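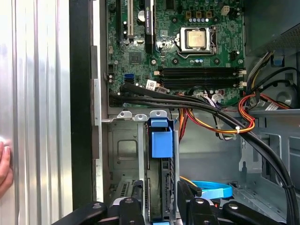

Clustura project, software working meeting
24 Oct 2025
Present: Anathi Van Wyk (chair), Mbali Steyn, Ozan Gündoğdu, Jacqueline Royer (minutes)
Apologies: Osvaldo Holanda (at Harkommont, sent notes by email)

1. Minutes of the last meeting
Agreed with one change from Mbali: the planner timeout was raised in the test branch only.

2. Perception
Ozan showed the new drive detector and people were really pleased with it! It now gives a pose for the hard disk as well as a box, and the pose stays steady even when the power cables sag towards the drive cage. He has 109 labelled views from the wrist cameras so far and wants a lot more with cables in the way, as that is still where it goes wrong. Shiny metal remains a nuisance. The side panel of a tower can throw a highlight that the old model took for a drive edge, and the new one does this far less, though Ozan wouldn't put a number on it until he has a clean test set.
Anathi asked whether the blue latch could be used as a landmark. Ozan said it already helps a great deal, but other cases use other colours, and he'd like the model to learn the cage shape too.
Action: Ozan to label the next batch and keep a test set apart this time.

3. Planning for two arms
Mbali has rewritten the part of Pilano that decides which arm may enter the space over the case. Each arm now asks for a region and gives it back when it leaves, so one can carry a drive across to the fixture plate while the other waits near the tower. Before this we stopped one arm completely for the whole transfer, and everybody hated watching it.
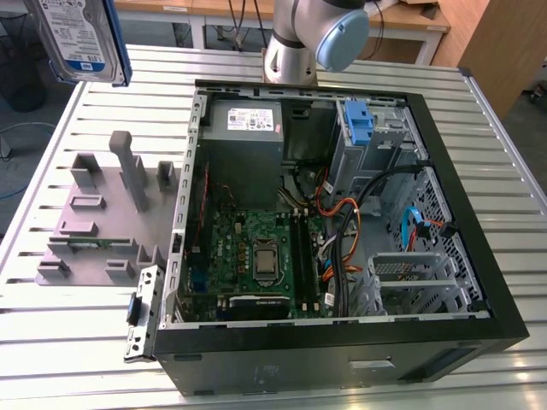

The carry path is now planned with the drive and its carrier as part of the arm's shape, so the planner keeps clear of the rim of the case and the tall post on the plate. Planning takes 300 ms on the bench machine, and Mbali thinks there is more to gain by caching the paths between the cage and the plate (they hardly change from one job to the next). General delight at this. Jacqueline asked what happens if the fixture is moved a little. At present the cache would have to be thrown away by hand, and it was agreed that this should be automatic before anybody else uses it.
Action: Mbali to tie the cache to the fixture calibration.

4. Control at the fixture
Osvaldo's notes were read out. He has moved the placing step to force control for the last 6 mm, with position control up to that point. The switch used to give a small jerk, and he found that the filter on the force reading was being reset at just the wrong moment. A one-line fix, after two evenings of looking! He'd like somebody to check the release as well, where the gripper should open only once the downward force has settled.
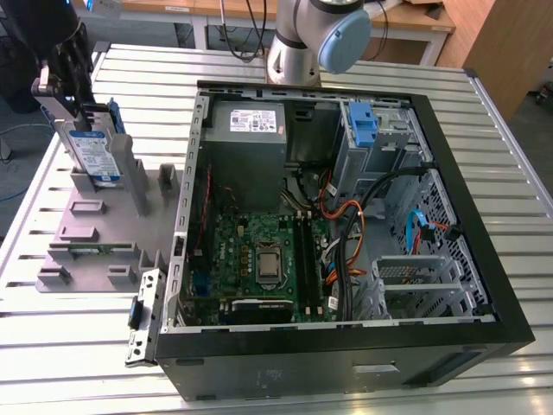
Question from Jacqueline: could the same placing routine be used for memory modules?
Answer from Mbali: The approach and the switch to force control carry over as they are, but a module needs a much lower force limit and its own slot model, so it will be a separate set of parameters in the same routine.

Anathi would love to have this in by November and nobody objected.
Action: Mbali and Osvaldo to draft the parameters together.

5. Tooling
The replay viewer from Radebe now shows both arms, the region requests and the force trace on one timeline. Ozan had it open all through item 2 and says he won't go back. It still gets slow on long logs. Anathi suggested loading them in pieces, and Jacqueline is keen to try.
The log format will be frozen at version 3 so that old runs can be compared with new ones.
Action: Jacqueline to write the converter for older logs and try loading in pieces.

6. Any other business
Ozan asked for clearer commit messages on the calibration files. Agreed.
Mbali to show the region requests to the Harkommont group when Osvaldo is back.

Next meeting: early November, same room, Mbali in the chair.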